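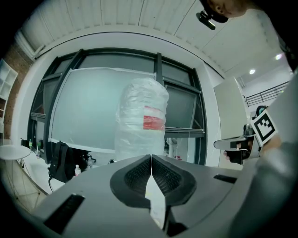 Dans l'atelier de Wakberg, pendant la matinée portes ouvertes. Les pinces se tiennent à la main, sous l'œil d'une caméra frontale.

« Vous pouvez poser toutes les questions, même les méchantes », prévient Maribel Yupanqui en distribuant les badges. Il est neuf heures, un samedi de juin, et nous sommes une vingtaine à monter l'escalier de Wakberg, la société qui promet depuis deux ans un robot domestique « capable de tenir un bureau ». Le robot s'appelle Amico. Il a un logo, une page de précommande et un clip de lancement. Ce matin, il n'a pas encore de bras à nous montrer.

On nous montre des gens. Équipés de pinces manuelles, ils exécutent des gestes que n'importe quel stagiaire ferait sans y penser, et les caméras enregistrent. Ces séquences nourriront le modèle qui, un jour, pilotera la machine. Houshang Kermani, le directeur technique, parle de « transfert de l'habileté ». Il parle vite et bien. Quand je lui demande combien d'enregistrements il faut pour un seul geste, il répond 400, puis se reprend : 400 pour commencer. Et si l'on change de pièce ? Il faut « compléter ».

Yaneth Pacheco, opératrice, est plus directe. Elle tient 245 prises les bons jours, avec une pause toutes les heures. « Le poignet fatigue avant la tête », dit-elle. Son contrat s'arrête à l'automne. Celui d'Amico, à en croire la brochure, court jusqu'à ce que tous les bureaux du pays soient servis. 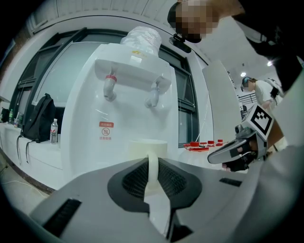 La question qui m'intéresse est celle de l'écart entre la démonstration et l'usage. Wakberg vend une autonomie ; ce que j'ai vu est un travail manuel, patient, payé à l'heure, dont la valeur dépend de la variété des situations filmées. Or le décor choisi est indulgent. Une tasse couleur crème coincée entre deux doigts noirs, devant un distributeur d'eau à deux robinets, l'un cerclé de rouge et l'autre tout blanc : pour un humain, l'affaire est réglée d'un coup d'œil. Pour Amico, il faudra apprendre lequel choisir, à quel moment s'arrêter, et que faire si un collègue arrive avec sa gourde.

Kermani reconnaît la difficulté, à sa manière. Le taux de réussite interne ? « Encourageant. » Je n'obtiendrai pas de chiffre. Roxana Huaranga, qui suit le secteur pour le cabinet Benavides et visitait avec nous, n'en a pas eu davantage. Elle rappelle que Mulunen, le concurrent, annonçait 600 machines livrées avant de revoir discrètement son calendrier — la page a disparu du site. « Ils ont tous de bonnes données. J'attends d'en voir un travailler un lundi matin sans ingénieur à côté. »

À la sortie, on nous a remis un formulaire de précommande, avec une case à cocher pour le coloris.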